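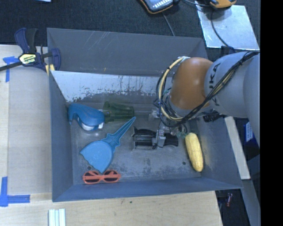

The arm over the gray bin, with the scoop, sunglasses and corn among the items on the floor.

Minutes, grasping group, Harnby lab
Sunday, April 4, 2021

I'm typing these up from my own scribbles again, so shout if I got your bit wrong! Sorry about the weekend slot too, it was the only time the Mokton people could call in.

1. Last minutes. Approved, with one fix (I had the gripper speed down as the planner speed, oops).

2. Grasp ranking. We went through the comparison between the old Gistar planner and the version that re-ranks grasps after every miss. Both got 60 tries on the same kinds of mixed items. The re-ranking one cleared the bin more often, and nearly all of the gain came from the flat stuff, things like the scoop, where the old planner kept going back to the same bad spot. Round and chunky items came out about even. Mokton asked if it's just luck with the layouts, which is fair, so we'll repeat it with matched starting layouts before anyone writes the word "better" in a draft.

3. See-through items. Long talk, no decision. Depth on the green ribbed cup is still patchy and I still think we should try color only (I was outvoted, but I'm putting it in the minutes anyway).

4. Bin walls. The slopes came up again. Charvát wants a rule that drops any grasp too near a wall. We agreed to test it at 5 cm and see how many good grasps we lose.

5. To do. Me: matched layouts, new plots. Mokton: wall rule. Harnby: depth logs from the cup runs.

Next meeting later in April, on a weekday this time, I promise.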